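Flosto Garment Handling Kit: Interim Progress Report to the Program Office
Reporting period: April through June
Prepared by: Evaluation lead, Flaltow site

1. Status

The evaluation of the Flosto kit is on schedule. Hardware acceptance is complete, the software license was activated in April, and the first block of handling trials has been run. The second block, which covers mixed loads, is in progress. Spending is within the approved budget line and no transfer between lines is requested.

The kit as delivered consists of a pair of gripper modules, mounting brackets, a cable set and the Koo control package. It is offered as a retrofit for two-arm platforms already in service. Flosto's quotation lists spare fingers and cable sets separately, and both will be needed for the follow-on phase.

2. Mechanical installation

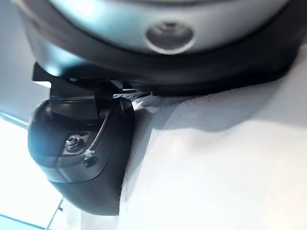

Installation on both arms took 2 working days, including calibration. The supplied instructions were adequate for the bracket and less so for cable routing, where the drawings refer to an earlier revision of the housing. The thin gray cable runs diagonally over the outside of the gripper housing and ends near the small hole in its face, so it is exposed during work with cloth. The bolt on the same panel sits in a square recess, and we have no objection to its placement. We have asked Flosto for a covered cable path and a revised drawing. Neither has been received. Until then the cable is checked at the start of each shift and the result is entered in the maintenance log.

3. Handling trials

The first block used single garments, presented flat or crumpled. Of 40 attempts with crumpled items, 78 percent ended in a secure hold on the first try. Most of the remaining attempts failed at finger closure, with the fabric sliding out before the force threshold was reached. Raising the threshold in Koo reduced these failures but lengthened the cycle. The second block puts different fabrics in the two grippers at the same time.
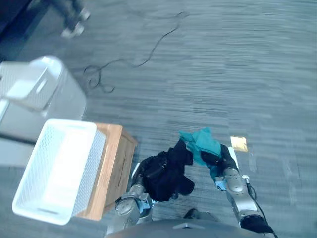
Contact between the two held items remains the main open issue in this block. Koo treats each arm as a separate task and does not plan for loose fabric extending past the fingers. Flosto has proposed a minimum separation setting, to be supplied in the next software release. We will repeat 20 attempts under the present version first to obtain a baseline.

4. Comparison product

The Lundorine kit remains under desk review only. Its published interface does not support our arm controller without an adapter, and a price for the adapter is pending.

5. Next period

Complete the mixed-load block. Install the new Koo release and repeat the baseline set. Obtain the revised cable drawing from Flosto. Approval is requested for the purchase of one spare cable set and one spare set of fingers under the existing consumables line.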